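Play kitchen corner gets a restock

What a month September has been for the toy library! The pretend food boxes had been looking very sorry for themselves (216 loans last year will do that to a cardboard pizza), so Maksym Demchenko and I spent a happy morning sorting the lot and making up 15 fresh sets to borrow.

My favourite has to be the chicken drumstick. It's a gorgeous glossy thing – deep reddish-orange, a bit mottled like properly browned skin, with a little rounded knob at the top. I was hungry by ten o'clock.
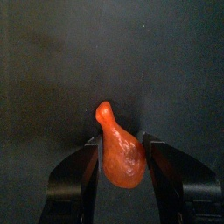 Borrowing a set

Each set goes out for 20 days and comes in a drawstring bag with a list tied to the handle. Please check the list before you bring it back – small pieces love to hide under sofas! Members can take 2 sets at once, and the picnic one goes beautifully with the tea things.

We're still after play vegetables, by the way, especially carrots. If yours have been outgrown, drop them in at the Meltach Road desk or hand them to Sebastián Painemal at story time.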